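打印本页
用电子邮件发送

逾期费该留着

Watside的物品借用处打算取消逾期费。通知贴在门口，字不多，意思是从下个季度起，晚还东西不再收钱，系统只发提醒。很多图书馆几年前就这样做了，理由大家也都听过。我在Brirnitz住了很久，借书、借梯子、借缝纫机都在这两处，对这件事有不同的看法。我认为逾期费应当留着，数额可以低，规则可以宽，但不应该没有。

先把现行的规定说清楚。借期31天，到期后有2天宽限，宽限过了，每件每天收15分钱。同一样东西最多续借2次，有人预约就不能续。孩子的借阅卡不收费。这些规定印在借阅卡背面，字小，大多数人是在第一次被收钱的时候才去读的。 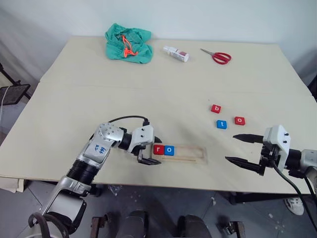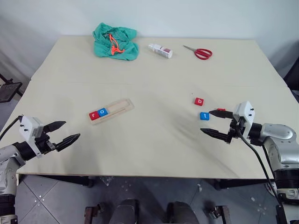 Pacita Dagdag来信说，她读了我上一篇谈借用处的短文，觉得我把这件事想得太轻松。她说15分钱对我是零头，对有的人家是一道坎，欠款一旦积起来，人就不再上门了，东西也就更不会还。她还说，一个地方如果真想让人来，就不该在门口放一个收钱的盒子。

这段话我读了几遍，觉得前半段说得对，后半段我不同意。下面分开讲。

欠款会让人不上门，这一点我见过。楼下一户人家借过一台榨汁机，搬家的时候塞进了箱子，等找出来已经过了很久。那家的母亲算了一笔账，觉得要交的钱多得说不出口，就一直没有去还。后来是邻居顺路带过去的，柜台上的人看了看，把榨汁机收下，账也没有提。可是在那之前的好几个月里，那家人绕着借用处走，孩子想借拼图也不让去。

问题出在哪里？我的看法是出在没有上限。每天15分钱本身不重，重在它一直往上加，加到后来，数目和那件东西已经没有关系了。人面对一个每天都在长的数字，最自然的反应就是不去看它。解决的办法很简单，给它封顶，封在一个任何人都说得出口的数目上，到了就停。许多地方取消逾期费，举的例子都是这种越滚越大的欠账，可是这些例子能说明的只是应当封顶，说明不了应当取消。

另外还有一种办法，东西还回来，账就清。过去有些图书馆每年挑一个星期这样做，还书的人排到街上。我赞成把这一条写成常年的规定，但是要加一个条件：还的人得到柜台来，当面还，听柜台上的人说一句话。什么话都行，说一声谢谢也行。

有人会问，既然东西还回来账就可以清，那收费还有什么意义。意义在于，那笔账存在过。

我知道这听上去有点绕。换一个说法。一件东西晚还了，后面等着的人就晚拿到。这个后果是实在的，可是晚还的人看不见。他不认识后面那个人，也不知道那个人是不是请了一天假，就等着用那把电锤。逾期费是他唯一能看见的东西。它把别人的等待换成了一个很小的数字，放到他面前。这个换算当然很粗，15分钱买不来别人的一天假。但是把数字拿掉，后果并没有跟着消失，它只是完全落到了后面那个人身上，而后面那个人连一个可以抱怨的数字都没有。

主张取消的人常常说，提醒比罚款管用。我查不到Watside自己的统计，别处的数字各说各的，有的地方取消以后还得更快，有的地方更慢，还有的地方根本没有变化。我不打算在这里争谁的数字更可靠。我想说的是，提醒和收费本来可以一起用。现在的提醒只有一封，到期前一天晚上才发，写得像电费单。到期前三天发一封，当天早上再发一封，说明有没有人在等，这些改动一分钱都不用花，和收不收逾期费没有关系。

我自己是常常晚还的人，这一点应该交代。去年我借了一套水平尺，想把厨房的搁板装平，装了一个周末没有装好，就一直放着，想着下个周末再来。到期的提醒我看见了，宽限的两天也过了，我还是没有还，心里想的是不过几毛钱。后来去还的时候，柜台上的人告诉我，有人来问过两趟。我交了钱，出门以后一直在想那个人。搁板到现在还是有点斜。

照有些人的说法，这个例子恰好证明收费没有用，我明明知道要交钱，还是晚了。更麻烦的是，我把那几毛钱当成了租金，觉得付了钱就可以多用几天，连愧疚都省了。这是反对逾期费的最好的一条理由，比贫富那条理由更难回答。很多人听过托儿所收迟到费的故事，说是收了费以后，家长来得更晚，因为他们觉得时间是买下来的。

我承认有这回事。钱一旦摆出来，人就会拿它当价钱。可是我想到两点。一是，租金的错觉来自规则里没有别的东西，只有钱。假如提醒里写着有人在等，我多半第二天就去了。二是，把钱拿掉以后，我未必会更愧疚。我问过自己，假如那时候没有逾期费，我会不会早一点去还那套水平尺，答案是不会，我会更晚，而且去的时候不会有人告诉我有人来问过，因为没有账要结，我大概把东西往还物箱里一放就走了。

这就说到柜台。交逾期费是一件小小的不愉快的事，可它让人在柜台前站了一会儿。站着的时候会说话。我在Brirnitz认识的人，有几个就是在那个柜台前认识的，都是在掏零钱的时候。我不是说应当为了让人聊天去收钱，那样说太可笑了。我只是想指出，取消一项手续的时候，手续周围的东西会一起没有了，而写通知的人通常只算了手续本身的账。

Valentin Moulin在一次居民会上讲过另一层意思。他说收逾期费花的人工比收上来的钱还多，柜台上的人每天要解释、要找零、要听人发火，这些时间拿来修东西更好。他说得很有道理，会上很多人点头，我当时也点了头。

回家以后我又想了想，觉得这笔账少算了一边。东西晚还，也要花人工。要打电话，要去查架子上到底有没有，要跟等着的人道歉，要决定是不是再买一件。这些事不在收费的账上，可是同一批人在做。取消了收费，找零的时间省下来了，打电话的时间会不会多出来，没有人说得清。我希望他们先试一个季度，把两边的时间都记下来，再作决定。现在的通知上没有提试行，写的是取消。

还有发火的事。为了15分钱跟人吵架的人确实有，我排队的时候碰到过。他们多半不缺这点钱，气的是被人说晚了。取消收费以后，这些人还是会晚，也还是会有人得告诉他们晚了，到那时候柜台上的人手里连一条规定都没有，只能说请您下次早一点。一条写明白的规定对收钱的人是一种保护，他可以说，这是规定，对谁都一样。没有规定的地方，就只剩下脸色，而脸色对谁都不一样。

我年轻的时候在一家叫Rattanakul的餐馆帮过工，餐馆的后门口有一个架子，放着附近几家店轮流用的东西，推车、长梯、一口很大的汤锅。没有借条，也没有期限，谁用谁拿，用完放回来。头一年很好。后来汤锅总是不在，问谁谁都说刚才还看见。再后来老板们见了面都客客气气的，心里都有一本账，谁家占得久，谁家还回来不洗。最后那口锅被一家店拿去当了花盆，也没有人去要。

讲这个例子的时候，有朋友说那是因为人多了，互相不熟。其实那几家店的老板天天见面，熟得很。熟人之间没有规定，要开口就得冒着伤和气的险，于是大家都不开口。要是当初在架子边上贴一张纸，写明用一天放回来，晚一天往罐子里扔一个硬币，我相信那口锅今天还是锅。罐子里的钱没有多少用处，可以买洗洁精。

有一点我和主张取消的人完全一致，就是钱不应当挡住任何人。现在的规定里，欠款超过一定数目，借阅卡就停用。这一条应当马上去掉。停卡和逾期费是两件事，常常被混在一起讲。一个人欠了账，照样可以借，柜台上的人跟他提一句就行，他愿意交就交，不愿意交就记着。真正应当停下来的情形只有一种，东西一直没有还，又一直借新的。那时候停的理由是东西，跟钱没有关系。

孩子的卡不收费，我也赞成保留。孩子的时间不由他们自己安排，什么时候去还，取决于大人什么时候有空。同样的道理可以用到别的人身上，比如住院的，比如上夜班的，借用处的开门时间对他们本来就不合适。我见过一位上夜班的人星期二早上在门口等开门，手里抱着一台熨斗，等到了开门才知道那天改成下午开。那两天宽限早就过了，他还是交了钱。这样的钱不该收。柜台上的人应当有权说不用了，并且不必为此填表。

有人会说，给柜台上的人这样的权，就会有偏心。会有一点，我愿意接受。规定定得低，上限定得低，偏心能造成的差别也就低。真正要防的是规定很严、又可以私下通融的地方，那样的通融才值钱。

再说说那份叫Retard的小刊物。它每两个月出一期，在Watside一带的信箱里能收到，法语里这个词就是迟到的意思。四月那一期登过一篇反对逾期费的文章，写得很用心，主要的意思是，晚还是人之常情，社会对时间已经管得太紧，工作要打卡，火车要赶，孩子接晚了要赔笑脸，总该有一个地方让人松一口气。作者希望借用处是这样的地方。

我读的时候很受打动。我也觉得时间管得太紧。可是借来的东西有一个特点，它在我手里松一天，在别人那里就紧一天。假如借用处有用不完的梯子，那当然可以随便松。它只有那么几把。春天大家都要上房顶清天沟，梯子排得满满的，我多留一个星期，就有一家的天沟多堵一个星期。让人松一口气的办法应当到别处找，比如把借期再加长一些，比如在周末多开几个小时，比如没有人等的时候自动续借。最后这一条我特别希望他们做。没有人在等的东西，晚还根本就不碍着谁，收钱是没有道理的。系统知道有没有人在等，让系统去判断就行了。

这样改下来，还会被收钱的情形就很少了：东西到期了，过了宽限，有人在等，提醒里也写明了有人在等，借的人身体健康，开门的时间他也来得了，他还是没有去还。我觉得在这种情形下收15分钱，说不上对谁不公道。

我料到有人会说，既然剩下的情形这么少，索性取消算了，省得麻烦。这种说法在会上很有力量，谁也不愿意为了几毛钱显得小气。我想提醒一句，规定的用处不能只看用到它的次数。家里的灭火毯我一次也没有用过，照样挂在厨房里。逾期费写在卡背面，即使一年收不到几个人，它也在告诉每一个借东西的人，到期的日子是当真的。

另一种意见主张收押金。借的时候交一笔，还的时候退，晚了就从里面扣。这个办法看起来干净，我反对。押金要求人先有一笔钱，恰恰把Pacita Dagdag担心的那些人家挡在了外面。而逾期费一开始什么都不要，你按时还，就始终一分钱不花。两样都叫收钱，对手头紧的人来说差别很大。我注意到，有几个地方取消逾期费以后，对贵一些的东西悄悄加上了押金，理由是丢失多了。假如Watside也走到这一步，那就是拿一个小麻烦换了一个大麻烦。

也有人主张用做事来抵，晚还的人来整理一次货架，擦一次工具。我对此没有很强的看法。愿意的人可以这样做，但是不要强求，有些人宁可交钱，他们的时间也是时间。

至于收上来的钱怎么用，我希望写出来，贴在柜台旁边。上个季度收了多少，买了什么，一行字就够了。交过钱的人看到自己的几毛钱变成了一包砂纸或者一根新的延长线，心里会好受一些。现在的钱并到总账里，谁也看不见，难怪有人觉得是白白被罚。

名称也可以改。我不反对把它叫作别的，叫延时费也好，叫等待费也好。罚款两个字确实难听，卡背面并没有这样写，是大家口头上叫惯的。我自己倾向于等待费，因为说的正是后面那个人在等。不过名称是小事，不必为它开会。

写到这里，我想回到Pacita Dagdag的后半段话。她说不该在门口放一个收钱的盒子。我去看过，盒子在柜台里面，门口放的是还物箱，旁边有一把椅子，给带着重东西来的人歇脚。这不是要挑她的字眼，她说的是一种感觉，觉得那个地方在提防人。我同意借用处不该提防人。可是一个地方相信我，和一个地方对我没有要求，是两种情形。我母亲借给邻居东西的时候，总要问一句什么时候用完，邻居也总会说一个日子。到了日子没有还，她就去敲门，敲门的时候带一点自己腌的菜。她没有觉得这是提防，邻居也没有。日子说出来了，就要算数，这是对两边都好的事。

借用处没有办法去敲每一家的门。15分钱就是它的敲门声，声音很轻，很多人听不见也不要紧，后面的人知道它敲过了。

意见收集到这个月底，表格在柜台上拿，也可以写在纸上投进还物箱。我已经写了一份，要求有四条：保留收费，设上限，取消停卡，没有人等的东西自动续借。不同意我的人也请写一份，写得短一点没有关系。我手里还有一把借来的卷尺，后天到期，去交意见的时候一起还。

打印本页
用电子邮件发送

相关文章
还物箱为什么总是满的
周末开门时间：几位居民的意见
梯子、天沟和春天的预约单
借来的缝纫机该由谁上油
押金制度在小地方行不行得通

最近文章
Brirnitz的旧公交站牌
信箱里的小刊物还有谁在读
腌菜坛子和楼道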